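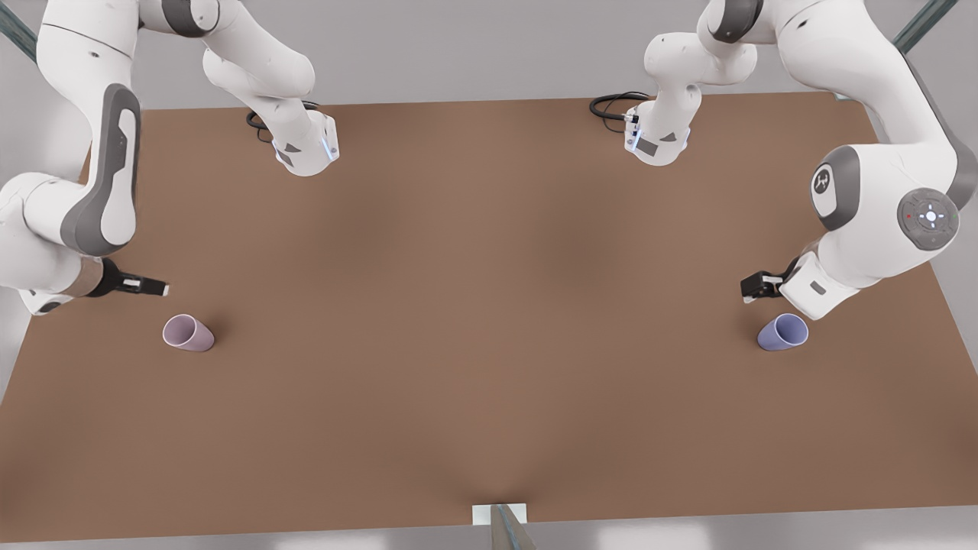 Surgate cafes to share one returnable cup from July

Coffee shops in downtown Surgate will start lending out the same returnable cup in July, and customers will be able to bring it back to any shop taking part, not just the one where they bought their drink.

The cup comes in one size for now and carries a $2 deposit. The deposit is added at the register and paid back in full when the cup is returned. Customers who would rather have a paper cup can still ask for one at no extra charge.

The program is run by Orneo, a dishwashing and delivery company that already handles glassware for wedding halls in the county. Orneo will pick up used cups each evening after closing, wash them at its building on Mill Street and drop clean ones off before the shops open. Twenty shops have signed up so far. They include both Chrysikopoulos bakeries, the Pranau tea room across from the library, and the snack counter at the bus station.

Makis Panagiotou, who manages the larger of the two Chrysikopoulos bakeries, said his store tried its own returnable cup two years ago and dropped it after one winter.

"People liked it, but they bought a coffee here at eight and then they were at work on the other side of town," Panagiotou said. "They weren't going to walk back to us with a dirty cup. It sat in the car. Now they can leave it at the bus station and get their money."

The bakery also had trouble finding time to wash the cups, he said. Its kitchen has a single dishwasher, and during the morning rush it is full of baking trays and mixing bowls.

Shops will pay Orneo a monthly fee based on how many cups they send out. The company would not give the rates but said a small shop should expect to pay close to what it now spends on paper cups and lids. Shops that join before the start date will not be charged for the first month.

A short trial was held in the spring at the Pranau tea room. Over the course of the trial, 269 cups were lent out and 192 came back. Orneo said that is a lower share than it wants, and that it expects the number to go up once there are more places to drop a cup off. During the trial the tea room was the only one.

Emrys Lougher, who oversees the program for Orneo, said the company had looked at a higher deposit but decided against it after talking with tea room customers.

"If it's five dollars, a parent buying three hot chocolates is looking at fifteen dollars on top of the drinks," Lougher said. "Even if you know you're getting it back, that's a lot to put down on a Saturday morning. We'll see where we are in the fall and we may have to change it."

No app or sign-up is needed. Deposits paid in cash will be returned in cash, and those paid by card can be returned either way. A cup that is chipped or stained can still be turned in for the full deposit. A cracked cup can be too, as long as it is in one piece.

Lids are a separate matter. The trial cups had a snap-on lid that several customers said leaked when they walked, and Orneo has ordered a different one. If the new lids are late, shops will hand out paper lids until they arrive. There is no deposit on lids of either kind.

The snack counter at the bus station will keep the longest hours of any return point, from 5:30 a.m. until the last bus leaves at 11:15 p.m. Orneo has asked the city for permission to put a return bin outside the library as well. Deposits could not be paid out at the bin, so customers using it would be giving up their $2. The city has not yet answered.

The shops that are not joining include the drive-through on Route 9, where the owner said cars leave town right after ordering and the cups would be unlikely to come back.

Cafe owners with questions about the program can meet with Orneo on Tuesday at 6 p.m. in the back room of the Pranau tea room. Sample cups will be on hand, along with a copy of the shop agreement. Customers are welcome too, although the first half hour is set aside for businesses.

A list of shops taking part will be posted at the library and in the window of each shop before the program begins.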